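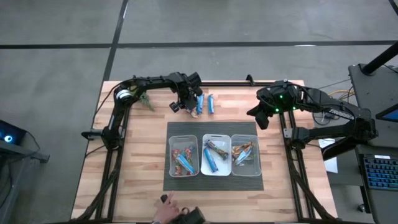 Barritas con envoltorio azul sobre tablero de madera

Oduvport: denominaciones de artículos en inventarios domésticos

Ficha del conjunto de datos, versión 2

Resumen
Oduvport reúne unos 4.000 registros de inventarios domésticos redactados en español. Cada registro asocia la denominación que escribió el autor del inventario con una forma normalizada, una categoría y una unidad de recuento. Está pensado para tareas de normalización léxica, búsqueda tolerante a variantes y detección de duplicados.

Contenido
El conjunto se distribuye en un único archivo de texto separado por tabuladores, codificado en UTF-8, con cabecera. Los campos son los siguientes:

id_registro: cadena alfanumérica, estable entre versiones.
texto_original: denominación tal como aparece en el inventario, con su ortografía.
forma_normal: denominación normalizada en singular y minúsculas.
categoria: alimentación, limpieza, textil, papelería, almacenaje u otros.
unidad: unidad, paquete, caja, peso, volumen o vacío.
variedad: etiqueta de variedad del español, cuando consta.
nota: observaciones de anotación. Campo libre, a menudo vacío.

Los valores ausentes se representan con la cadena vacía. No se usan NA ni null. Las comillas forman parte del texto original y no delimitan campos, por lo que conviene desactivar su interpretación al cargar el archivo.

Procedencia
Los inventarios proceden de exportaciones cedidas por usuarios de Skakerer, una aplicación de listas compartidas, y de hojas de cálculo recopiladas por Boretti. Las exportaciones se recibieron hasta octubre. Se eliminaron los precios, las direcciones y las marcas temporales antes de la anotación.
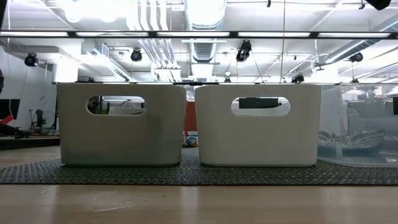

Tiempo de lectura: 3 min

Anotación
Cada registro fue revisado por 2 anotadores de forma independiente. Las discrepancias se resolvieron en una segunda pasada con la guía de Sobczak como referencia. Los casos que siguieron abiertos llevan la marca "dudoso" en el campo nota y conservan la forma normal propuesta en primer lugar.

Criterios aplicados:
Los diminutivos lexicalizados se mantienen (barrita, bolsillo). Los ocasionales se reducen a la base.
El material solo entra en la forma normal si distingue artículos dentro del mismo inventario.
"Caja", "cajón", "cubo" y "cesta" no se unifican. La frontera entre ellos varía según la región y el campo variedad no siempre permite decidir.
Las marcas comerciales usadas como nombre común se sustituyen por el genérico. El texto original no se modifica.
Las abreviaturas se expanden cuando el propio inventario contiene la forma completa.

Limitaciones
La categoría de alimentación está sobrerrepresentada. En almacenaje abundan las entradas de una sola palabra, difíciles de normalizar sin contexto. Las variedades caribeñas apenas aparecen. El campo unidad no es fiable en los registros importados de hojas de cálculo, donde cantidad y formato se escribían en la misma celda.

No se recomienda emplear el conjunto para estimar hábitos de consumo. La muestra no es aleatoria ni está ponderada.

Cambios respecto a la versión anterior
Se corrige la codificación de la eñe en los registros de Boretti.
La categoría "varios" pasa a llamarse "otros".
Se retiran los duplicados exactos dentro de un mismo inventario.
El campo variedad admite valor vacío.

Uso y mantenimiento
Se permite la reutilización con fines de investigación, con mención del nombre del conjunto y de la versión. Los errores se comunican en el gestor de incidencias del repositorio, indicando id_registro y el valor propuesto. Las correcciones de forma_normal se incorporan en la siguiente versión; las de texto_original solo se aceptan si se comprueba un fallo de importación.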